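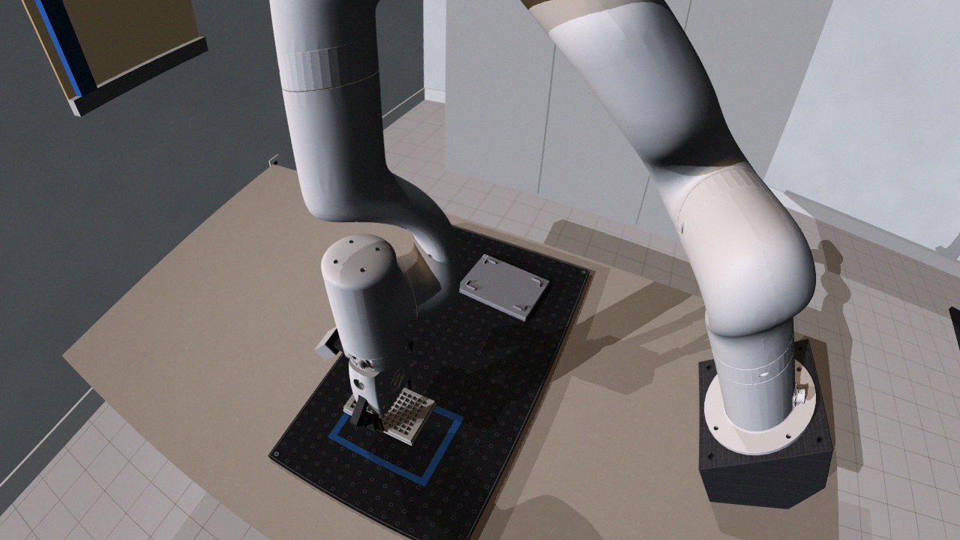 Leltach cell

Main page | Contents | Cells | Tools | Maintenance | Recent changes

The Leltach cell is a tabletop robot cell for moving racks, designed at the Plasevport workshop. It exists as a working installation and as a simulated model in which changes are tried first. The layout was drawn up by Vilja Toivonen, who also wrote the setup procedure still in use.

Layout

A white robot arm stands on a dark pedestal at one side of a tan tabletop and reaches over to a black perforated board. The base of the arm is fixed to the pedestal through a round mounting flange. A blue rectangle on the board marks the target area for the rack, an off-white part with a grid of square openings. A light gray plate with four raised brackets lies near the far end of the board, clear of the blue outline.

The gripper has black fingers and hangs below the wrist. In the Plasevport notes, the point midway between the fingertips is called the Tang point, and all board positions are measured to it.

Setup

The pedestal is leveled before the arm is fitted. The flange bolts are tightened in a cross pattern, then checked again after 80 cycles. The board is aligned next. The gripper is lowered over a corner hole with a pointed gauge in its fingers, the position is recorded, and the same is done at the opposite corner. An error greater than 1 mm means the board has to be loosened and squared up.

The rack pick is taught last, at low speed. The fingers should close on the rack without dragging it across the board. In the model, the rack is started at 17 different angles, and the pick has to succeed at each of them before the program is copied to the real arm.

Maintenance

Fingers are wiped down every shift and replaced when the gripping faces look polished. The connector at the base is checked for play each month. The corner gauge is repeated after any collision, however light.

Program 587 returns the arm to its parked position. It must not be run with a rack in the gripper.

Revisions

Revision 11 moved the controller to Drivcombe software. The taught positions carried over, but the gripper closing speed had to be set again.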